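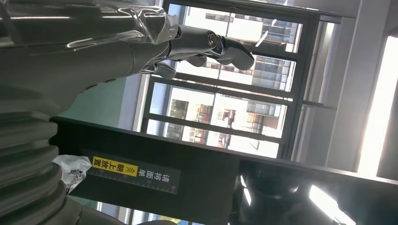 The big window with the dark frame, bright glass and all.

Windows, Sills and the Stuff That Piles Up Under Them

I love washing windows. There, I said it. My family thinks I've lost it, but give me a gray morning, a bucket and a good squeegee and I am happy until lunch! People write in every fall asking how to get glass clear without streaks, so I've put everything I know on one page, along with the sill and storage tips that used to be scattered all over the site.

Pick your moment

Cloudy and mild is what you want. Direct sun dries the soap on the glass before you get to it with the blade, and those cloudy arcs you see at four in the afternoon are nearly always dried soap. If your only free time is a sunny day, follow the shade around the house. Start on the west side in the morning and finish on the east side after lunch.

Below freezing, leave it alone. I tried once with warm water in January and made a very nice sheet of ice.

What goes in the bucket

Two gallons of cool or lukewarm water and a small squirt of plain dish soap. A teaspoon is plenty. More soap means more rinsing, and most streaky windows I've been asked to look at had been washed with far too much of it. If you have very hard water, add half a cup of white vinegar to the bucket, but keep it off stone sills — marble and limestone will etch, and there's no wiping that away.

Never mix vinegar with anything containing bleach. Pour out the old bucket and rinse it well before you switch.

Tools worth having

A squeegee with a replaceable rubber blade. A 10-inch one suits most house windows, and you'll want something wider for a patio door. Mine is a Dobson that I've had for ages, and all I've ever done is swap the rubber.

A washing sleeve or a big soft sponge.

An old toothbrush for the tracks.

At least 4 dry cloths, lint free. Worn-out cotton dish towels are the best there is. Skip fabric softener when you launder them! It leaves a film in the cloth, and the film goes straight onto your glass.

A towel you don't care about, for the floor.

Dry first, then wet

This is the step that changed everything for me. Before any water comes near the window, vacuum the tracks and the sill with the crevice tool, then brush down the frame. Dust plus water is mud, and mud in a track takes forever to get out. Dead flies, too. You'd be amazed how many fit into one corner.

If you have screens, take them out now and put a bit of masking tape on each one saying which window it came from. They all look alike until you try putting them back in.

Washing the glass

Wet the whole pane, working the sponge into the corners. Dampen the squeegee blade (a dry blade chatters and skips), then pull it across the top edge to clear a dry strip. Starting from that strip, pull straight down in rows, overlapping each row by an inch or two, and wipe the blade on a cloth between pulls. Then run a dry cloth along the bottom edge and down both sides. Done!

The fancy S-shaped motion the professionals use is great fun and I do recommend learning it, but straight pulls give exactly the same result and you won't be flinging water down your sleeve.

Little trick for tracking down a streak: go up and down on the inside and side to side on the outside. When you spot a line, its direction tells you which side it's on.

Paint specks, tape glue and other stuck-on bits

Sticker glue comes off with a dab of cooking oil left on for 20 minutes, then warm soapy water. Old paint specks need a plastic scraper and patience. I know lots of people use a razor blade, and on ordinary glass kept very wet it does work, but tempered or coated glass can scratch badly. Look for the small mark in the corner of the pane, and if you're in any doubt stay with plastic.

Dark frames

Dark frames show everything. Water spots, dust, fingerprints, the lot. Wash them after the glass with a well-wrung cloth and dry them right away with another, going with the length of the frame. A drop of dish soap in clean water is enough. Abrasive pads will leave dull patches that catch the light, and on a painted or powder-coated finish you can't polish those back.

A reader named Roy Bunting wrote in November to say he does his with a barely damp chamois and nothing else. I tried it on the kitchen ones and he's absolutely right, it's lovely. Thank you, Roy!

Tracks that stick

Once the track is clean and fully dry, rub a plain white candle along it and slide the window back and forth a few times. For vinyl tracks I like a dry silicone spray, applied to a cloth first so it doesn't land on the glass. Oil is a mistake in a window track. It works beautifully for a week and then it's holding every crumb of grit in the neighborhood.

While you're down there, check the little drain holes at the bottom of the outside frame. A pipe cleaner or a bit of trimmer line will clear them, and a lot of "leaky" windows are only plugged-up ones.

Keeping things off the sill

A clear sill takes seconds to wipe, so you'll do it more often. I moved all my odds and ends into open plastic crates years ago and I'm never going back. Bright colors are a real help: one color for cleaning things, one for garden things, one for things on their way to someone else's house. The label falls off sooner or later, but green stays green.
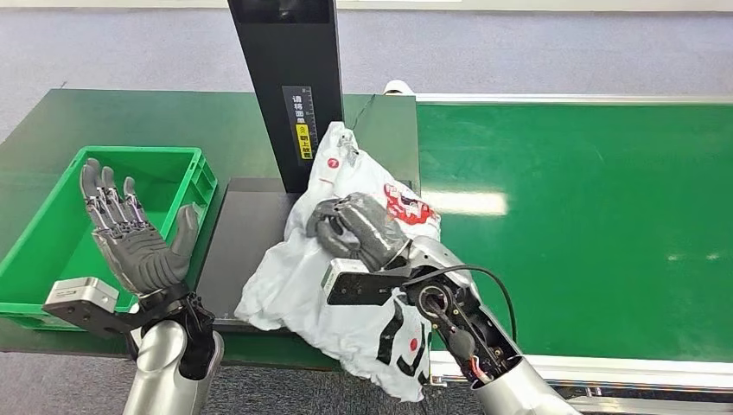
A bright green crate with ribbed sides, parked on the tabletop.

A few things I've learned about crates:

Go for a thick rim. It's easier on your hands and it keeps the sides from bowing when the crate is full.

Ribbed sides are sturdy but the grooves collect dust. A dry paintbrush gets it out in no time, or take the crate outside and hose it down.

Don't fill past the rim if you plan to stack. The upper crate ends up resting on your spray bottle and the trigger snaps. Ask me how many I've lost.

Put something soft underneath if the crate lives on a table you like. Grit gets trapped under the base, and one good shove will leave a scratch. A scrap of felt or a piece of shelf liner does fine.

Keep plastic crates out of strong sun if you can. They fade, and after a few summers the cheap ones turn brittle along the corners.

My window crate holds the squeegee, spare rubber, toothbrush, candle stub, scraper and cloths, and it goes from room to room with me. The bucket travels separately — I learned that one on the stairs.

How often?

Inside, twice a year is fine for most rooms, and every couple of months in the kitchen, where cooking grease settles on the glass. Outside, once in spring and once in late fall, before the low winter light shows you everything you missed. If you live on a dusty road you'll want to do the road side more.

Between washes, a dry microfiber cloth takes care of fingerprints. Breathe on the glass, wipe, and walk away.

Next up: cleaning window blinds without taking them down. If you have a good method for the cords, send it to me, mine is terrible!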